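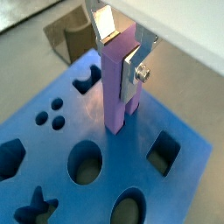
Figure 4.1 A purple arch block over a blue shape-sorter board. The arch-shaped hole is just to the left of the block.

Chapter 4
Same Shape, Different Place

I bought my first shape sorter at a yard sale in Sudville, years before I had any business teaching geometry, and I still bring it to class on the first day of this unit. My students are grown-ups, most of them training to teach little kids, and they always laugh when I set it on the desk (then they fight over who gets to go first!). I love that. You can learn a surprising amount of math from a toy built for someone who can't tie a shoe yet.

Take the purple block in Figure 4.1. It has a flat top and two legs with a gap between them, like an upside-down U. Now find the arch-shaped hole up near the top of the board. Suppose you want to get the block into that hole. What has to happen? You might have to slide it over, you might have to turn it, and sooner or later you have to push it down. Slides and turns are most of what this chapter is about, and you've been doing both since before you could talk.

When I ran this lesson at the Storley evening school, a student named Diệp Cù asked me a question I've borrowed ever since: "If I turn the block, is it still the same shape?" Half the room said yes, of course. The other half got quiet and started turning their pencils around on their desks. We spent 15 minutes on it and I threw out the rest of my plan for the night.

My answer, and the answer this book will use, is yes. Lay the block on its side, stand it on its head, carry it across town to Sturnmont in your coat pocket, and every edge stays as long as it was and every corner keeps its angle. We'll call a move like that a rigid motion. The word "rigid" just means nothing stretches or bends along the way.

Fitting the block in its hole asks for a bit more, though. The shape has to match, and so does the direction it's facing. Little kids often get the first part well before the second, so you'll see a child pick exactly the right hole and then bang away at it with the block a quarter turn off. I did the same thing with a bookcase shelf last February, so no judging!

Before you read on, try this

Trace the bottom of any small object on a sheet of paper. A cookie cutter is great, and so is a key. Pick the object up, close your eyes, turn it in your hand a few times, and set it down next to the outline. Open your eyes and write down, in your own words, how you'd get it back onto the tracing. Do it 5 times with different starting spots, and keep your notes, as we'll need them in Section 4.2.

4.1 Slides

Let's begin with the easiest move of all, the one where nothing turns. Put your object right on its outline and push it straight toward the edge of the paper. Every point on it has now traveled the same distance in the same direction.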